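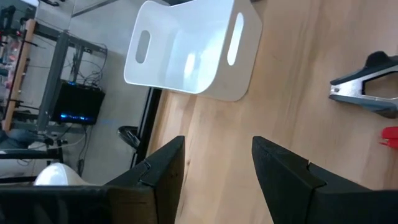
Handled storage bin

A handled storage bin is an open-topped container, usually made of molded plastic, with a grip cut into each of two opposite ends. It is kept on shelves, counters and worktables, and it holds the sort of thing that would otherwise wander: hand tools, clamps, blocks, toys, craft supplies, spare parts, and the odd item that has never had a proper home. Small bins are also sold under the names handy box, tote and, in some older catalogs, carry tray.

Form

Most bins of this type have smooth walls, rounded corners and a thin rim. The rounded corners are kinder to the hands than square ones, and they make it a good deal easier to wipe out the dust and crumbs that gather in any box left open for a season. The handles are simply holes, most often oval, placed high on the wall so that the fingers can curl under the rim. White is the most common color, and translucent plastic in gray, blue or smoke comes next. A translucent bin lets its owner guess at the contents from across the room, while a white one looks tidier on the shelf and generally needs a label.

Sizes vary from maker to maker. The Jenance line, well loved by people who enjoy putting things in order, came in 3 sizes, and the largest of them was 40 centimeters long. Flunetti bins are a little narrower, and owners of both will know the small annoyance of trying to stack one inside the other.

Use on a worktable

On a shared table the bins are commonly stood side by side along the far edge, with the handles facing the person at work, so that the near part of the surface stays free for whatever is being sorted. Larger tools such as spring clamps may be laid down beside a bin while work goes on, and small pieces are set out in front, where they can be seen and picked up one at a time. 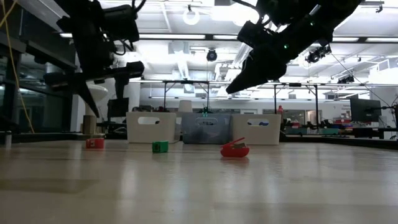

Many people keep one bin for each kind of object, and this works nicely with blocks and other small toys. Others prefer a bin for each project, which means a little rummaging but saves a great many trips to the shelf. Nia Ellis, whose household guide The Loltia Shelf has gone through several printings, favors a mixture of the two — sorted bins for everyday things, and a single unsorted one to be emptied every June.

Care

Plastic bins may be washed by hand in warm water with a mild soap. Scouring pads dull the shine and are best avoided. Gummy traces left behind by old labels will usually come away with a little cooking oil on a soft cloth, followed by a second wash. A cracked rim tends to spread toward the handle opening, and a bin in that condition should be kept for light things only.

See also

Drawer divider
Stacking crate
Tool tray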